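March, notebook 6, started 9:40 am

Wirari handheld gripper kit, trial unit pair, day two. Benjie Macapagal on grippers, me on notes and charging. Kit is on loan from Dralcombe, has to go back in 14 days, so getting thru the fruit tasks first.

Setup faster than yesterday. Pairing took one try on the left, three on the right. Manual still says hold the button until the light goes green, it goes green and then drops. Hold past it. Wrote this on tape and stuck it inside the case lid.

Fruit on the bed again, plate on the patterned spread. Soft surface is the point, Kernstead want to know how the fingers behave when the stuff underneath gives. Hard table numbers we already have.

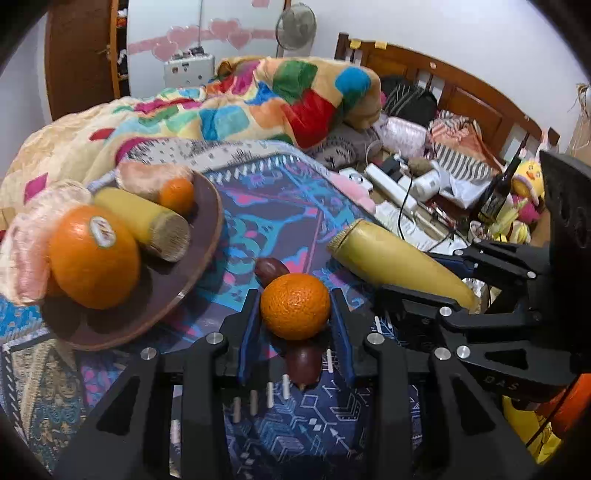
Tangerine: fine between the blue pads, no squeeze marks after 42 picks. The peel texture helps I think. Big orange is another story, need to open nearly all the way and come straight down or it rolls off toward the rim. Corn shape OK across the middle, bad near the tapered end, twists. Dates: slow. Fingertips push into the cloth before they close. Benjie gets them by going in flatter, I can't do it yet.

Trigger feel. Right one stiffer than left, both of us noticed seperately. Ask Dralcombe if thats spring tolerance or just this pair.

Weight OK for the first hour, then wrist. The Rüegg set we had in last fall was lighter but the jaws had play in them, so still prefer this one. Would want a strap.

Pads: quote says good for 1,000 cycles, spare set not in the box. Need price for spares before anyone signs anything.

To do
- log export, the file names come out in the wrong order again
- redo dates with a folded towel under the spread
- bolt check both units before lunch
- email Dralcombe re trigger + pads

Stopped 12:15. Left unit at 42 percent, right at 14, both on charge.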